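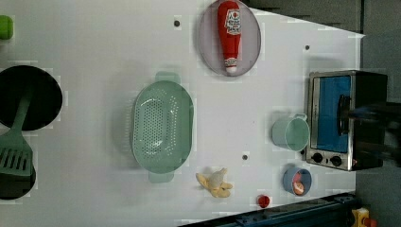

Cele said the play kitchen could wait until after tea, and that anybody with sense would leave it. Bheki started anyway. The family at 614 was coming for the box at 6, and his granddaughter had outgrown it.

He had bought most of it in Pistidville one November, a piece at a time. The toaster oven came first. She used to bake everything in it, socks included.

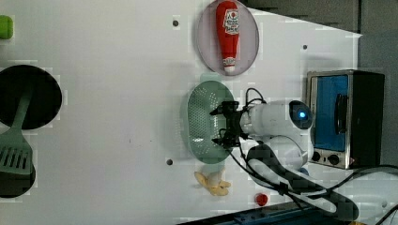

The tomato sauce had always been her favourite. She would serve it on its own, on the purple plate, and stand there until he said it needed salt.

"You could keep one thing," Cele called from the hall.

"What would I do with a toy banana?"

He thought about the mug. She had brought him tea in it every afternoon for a whole winter, and he had drunk every one.
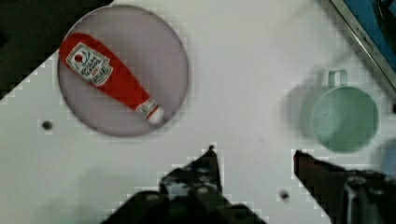 What stayed

At five to six he rang 610 by mistake and had to apologise. Then he carried the box across himself. He left the colander on the kitchen bench at home, and Cele washed it and put grapes in it.
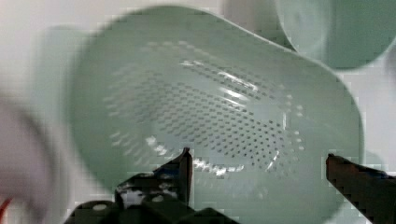 Bheki Mabuza
Fiction contributor, Cevmont

The grapes lasted until morning.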